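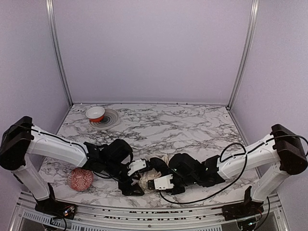
Grorkthorpe Robotics Reports Results on Two-Arm Cloth Handling From Short Demonstrations

GRORKTHORPE, December — The Grorkthorpe robotics laboratory today released results from a study of how two robot arms can learn to handle cloth when other objects share the table. The method, called Prona, learns from demonstrations given by human operators and was developed with the engineering firm Badent.

Cloth is a hard material for robots. It has no fixed shape, it hides parts of itself when it folds, and a small change in grip can move the whole piece. Many earlier systems start with the cloth laid flat on a bare table. The Grorkthorpe study starts with the cloth crumpled and leaves household items such as a bowl, a plate or a patterned ball on the work surface.

Each arm in the setup carries a small camera module at its gripper. A fixed camera covers the full workspace. Prona takes in all three views and predicts a short run of movements for both arms together. Earlier work at the laboratory used a separate controller for each arm, and the arms often pulled against each other when both held the same piece of cloth.

The main change in Prona is how it treats the moments when the grippers are close together. At that range the black fingers and wrist motors cover much of the cloth from the fixed camera. The method gives more weight to the gripper cameras during those moments and returns to the fixed view as the arms move apart. The weighting is learned from the demonstrations and is not set by hand.

The training set holds 2,000 demonstrations, recorded by operators who steered both arms remotely. The team then ran 4,000 test trials on the finished model, with the starting position of the cloth changed before each one. A trial counted as a success if the cloth was opened, folded once and set down without any other object being moved out of place.

Prona completed 7 percent more trials than the laboratory's previous method, which was trained on the same demonstrations. The gain was largest in trials where the cloth started near the middle of the table and both arms had to reach for it. When the cloth started close to one arm, the two methods performed about the same.

The study also reports where the method fails. In 153 trials, one gripper let go before the other had a firm hold, and the cloth dropped back to the table. Thin fabrics caused trouble too — the fingers sometimes picked up two layers and the model did not notice. The laboratory plans to look at touch sensing at the fingertips as a possible answer.

All trials took place in an enclosure with plain lavender walls and even lighting. The tabletop has a gray and black marble pattern on white, chosen so that the model could not rely on a blank background to find the edge of the cloth. The team has not yet tested Prona outside the enclosure or under changing light, and the results should not be read as a measure of how it would perform in a home or a laundry.

The test schedule and scoring rules were prepared with the Wang workshop, which also checked a portion of the trial recordings. Trials that the reviewers could not agree on were counted as failures.

Grorkthorpe will make the demonstrations, the trained model and the scoring sheet available to other research groups on request. A technical report with the full results is available from the laboratory. The laboratory will hold an online briefing for press and researchers on Wednesday at 10 a.m.

About Grorkthorpe Robotics

Grorkthorpe Robotics studies how robot arms work with soft and irregular objects. Badent designs and builds control equipment for research laboratories.

Press contact: Grorkthorpe Robotics, Communications Office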